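Speaker notes: Dimming LED task lamps without flicker
Ursina Fuchs, Starno lighting evening, January
Slot: 18 minutes plus questions

Slide 1. Title
Introduce self. Thank Remo Eberhard for the measurements on slides 4 and 5. Handouts are by the door, one sheet, both sides.

Slide 2. What a dimmer does to an LED
A filament lamp dims when you lower the voltage. An LED passes very little current below its threshold voltage, then a great deal above it, so lowering the voltage gives poor control. Two methods in use. Constant current reduction: the driver feeds less current. Pulse width modulation: the driver switches full current on and off, and the eye averages the result. Most cheap desk lamps use the second. The parts cost less and the colour holds steadier at low settings.

Slide 3. Where flicker comes from
Keep this short, half the room knows it. Flicker depends on frequency, depth and duty cycle. At 300 Hz with full depth, many people see a row of dots when they move their eyes quickly across the lamp. Some report tired eyes after a long spell of reading. Wave the pen under the demo lamp at the lowest setting. Ask for the ceiling lights to go off first. 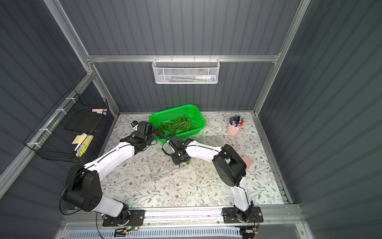
Slide 4. The two lamps we measured
Lamp A is the Zadurero clamp lamp, lamp B the Prantl desk lamp with the weighted foot. Both have a touch strip and stepped brightness. Lamp A switches at 1,408 Hz on every step. Lamp B switches at 300 Hz on the lower steps and runs on plain direct current at full. Say clearly that these are single samples bought over the counter. Other batches may carry another driver.

Slide 5. Traces
Left trace: lamp A, lowest step. Right trace: lamp B, lowest step. Same time base on both. Point out the rounded edges on the left trace, caused by the output capacitor. Depth of modulation is still high. If asked why lamp A looks steadier to the eye, the answer is the frequency.

Slide 6. Steps and the eye
The eye's response to brightness is not linear. Five equal steps in current look like one large jump at the bottom and four small ones above it. The Zoltar controller uses a lookup table to correct this. Hefin Eynon wrote the table and can take questions on it. Skip this slide if past the halfway mark.

Slide 7. Checking a lamp at home
Set the lamp to its lowest step. Point a phone camera at a white sheet under it and look for moving bands. Bands mean modulation. A clean picture proves little, as some phones correct for it. A cheap photodiode and a sound card input will do better. Circuit is on the back of the handout.

Slide 8. Questions
Likely ones: mains dimmers with plug-in lamps (do not, unless the driver is marked dimmable); colour shift at low current (small, measurable, see handout); battery lamps (same drivers, same faults).
Switch off demo lamp B before packing up. The foot gets left behind otherwise.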